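Vilwood Oil for Wood Countertops: Review
by Tsion Tsegaye | April | Kitchen

I have used the Vilwood oil on an oak counter through a winter and into spring. It soaks in well and dries to a low sheen, but the can is hard to reseal.
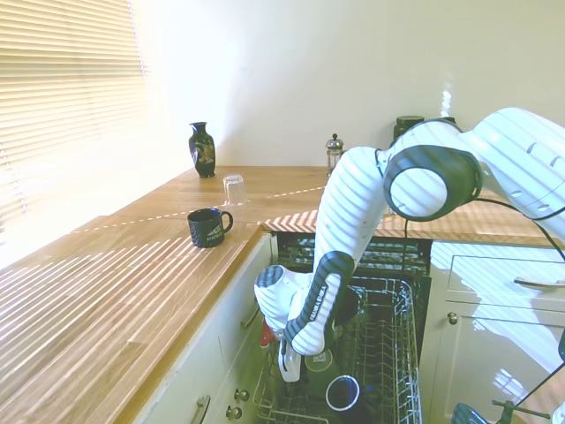
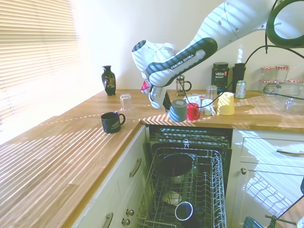
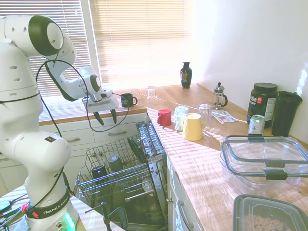 Filed under: Finishes and Care

I bought the 762 ml can. The only other sizes at my store were a small tester and a drum meant for shops. One can gave me two full coats and left enough for touch-ups near the sink.

The label says to sand to 123 grit, an odd number that I took to be a misprint. I used 100 and then 400. Wipe the dust off with a damp rag and let the wood dry overnight.

The oil goes on thin. Pour out a little, spread it with a lint-free cloth and wipe off the extra after 15 minutes. I left one patch too long and it turned sticky. A rub with fresh oil fixed it.

Water still beads up after three months, except in front of the faucet, where I had to recoat. Coffee wipes off. Red wine left a faint mark that I sanded out by hand. The smell was gone in two days with a window open.

I used Brinach on my last counter. It dries faster but looks yellow next to a white wall. Vilwood stays closer to the color of the wood.

The lid bent the first time I opened it. I moved the rest to a glass jar.

Rating: 4 out of 5

1 comment

Nhung Từ: Did you oil the underside too? Mine cupped near the stove.

Tsion Tsegaye: Yes, one coat before it was screwed down.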